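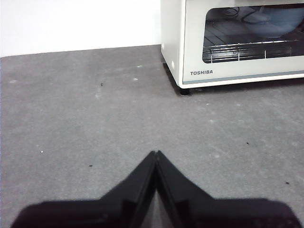
Slide 4: Gripper closed and empty, toaster oven at the back right.

Notes for this slide (3 minutes, speak slowly)

Before each run we start from the same position. Fingers closed, tips above the surface, nothing between them. In the Dronditz rules this is point one, and I ask you to keep it also when you are in a hurry.

Point to the open gray area between the fingers and the oven. Our rule says: no tools, no cups, no papers in this area while the arm has power.

Second rule: the operator says "clear" aloud before the arm moves. At Skaltemex we wrote down 161 runs in this way, and the log became much easier to read.

Show the small specks on the surface. Wipe before the first run of the day.

Ask the room: who writes the start position in the log? Wait for hands.

If there is time, mention that the checklist will be revised in September. Then next slide, the oven door.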